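Grellthorpe bench: left-hand grip fault

Horkero runs a two-arm table-setting cell at Grellthorpe on Stamine control software. In July the left hand began reporting a closed grip when its fingers were open. The log holds 3,078 cycles, and 354 carry the false report. Both arms were limited to half speed while the work went on. Gallery compiled by Kalliopi Vidmar, 2022-11-05. 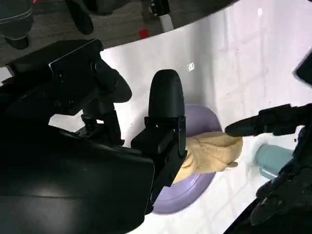

Wrist view, both hands at the dish and cloth.

The first suspect was the finger linkage. Play at the pivot was within limits - the fault was electrical. A worn conductor in the wrist harness dropped the position signal, and the controller kept the last good value.

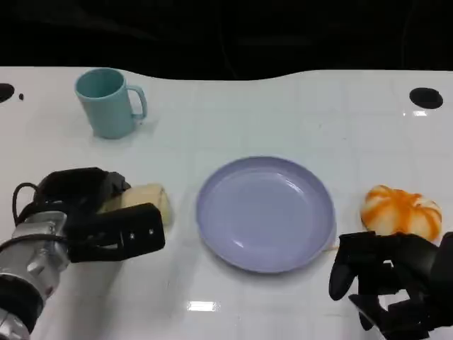 GRIP AND HOLD
Left hand closed on the cream roll, plate clear, mug behind. A stale value is most dangerous in a hold, as the arm may move off with the grip state unknown. The controller now stops the arm if the signal is lost for 2 samples.

Harness replacement takes one shift. The old part had no strain relief at the wrist.
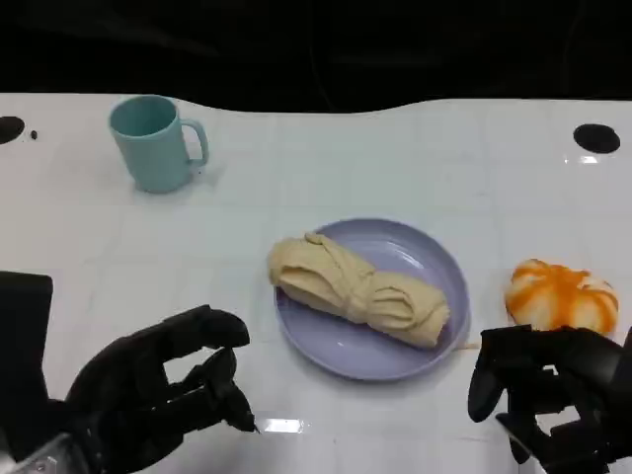 The new harness is inspected every 2,000 cycles, and the speed limit stays until the first inspection is signed off. The Mabula cell has the same harness and is on hold pending parts.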